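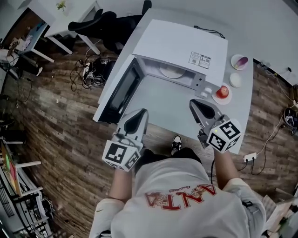 Figure 1. Microwave station with both hand-held grippers in use, door open, three plates to the right.

Progress report: handheld gripper equipment, Belholm site
October 7, 2026
Prepared by Jarmila Vrabec for Rodrigo Carretero, Grondetix

Status
The kitchen task station is in service. It uses one table, one microwave oven and one pair of hand-held grippers with marker cubes. Plates and food items come from the consumables line and are not tracked individually.

Spending
Of the 109 thousand approved in April, 40 thousand is spent and 33 thousand is committed under open orders with Zinder. The balance is unallocated. Kvido Kollár has asked that it stay that way until the arm quotes are in.

Open purchases
Second gripper pair: ordered, delivery date confirmed by Zinder.
Spare finger pads and marker cubes: 32 sets quoted, order not placed. The quote covers pads and cubes as a single item and we want them priced separately.
Cable routing: floor channel and table clamps for two stations. Power strips and cables currently run on the floor beside the table. Ewan Kingi is measuring the runs.

Arms
Two suppliers were asked for quotes on a two-arm bench unit. Říha has replied; the price excludes the controller and installation. The second reply is outstanding. No order will be placed in this period.

Decision requested
Approval to move the cable routing cost from facilities to the equipment budget. Hedvika Dvořáček has the transfer form.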